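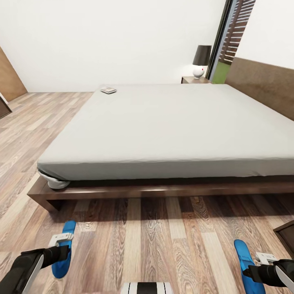
Nindbridge Household Manipulation Group

4.2 The bedroom scenes

Figure 3. Robot's view in one of the simulated bedrooms, with both grippers open in front of the foot of the bed. A bunch of white fabric hangs over the near left corner of the mattress.

I'll admit the bedrooms were my favorite part of this whole study, and also the part that ate most of our winter. We built 28 of them in Tallevov, our in-house simulator, and held 12 back for testing. Figure 3 is one of the training rooms, and it's a pretty good picture of why beds are hard! The mattress is huge compared to the arms, the sheet is pale and nearly featureless, and the only thing on top of it (the small flat gray object over on the far left) sits well away from the foot end where the robot is.

The policy gets a view like this one plus the joint positions, and that's it. No depth, no map of the room. Each episode lasts 120 seconds, and the robot has to find the loose fabric, grab it with either hand and tuck it back in at the corner. Róisín Buckley wanted a version where the base stays parked, so we ran that too, and it did badly on anything past the near corner (she had guessed it would do fine, I had guessed worse).

What surprised me was the floor. In our first round we gave every room the same plain gray surface, and the policy fell apart the moment we swapped in planks with strong grain like the ones here. Mairéad Noonan tracked it down to the dark band under the bed: the network had been using that shadow edge to judge how close it was, and a busy floor muddied the cue. So we mixed up floor textures and lamp settings for the second round, kept everything else the same, and the bumps against the bed rail dropped to almost 2 percent of episodes on the test rooms.

We still see one stubborn failure. When the fabric and the sheet are close in color, the blue finger sometimes closes on the fitted sheet and pulls that up too. We come back to this in Section 5, where we compare against the Laselley baseline.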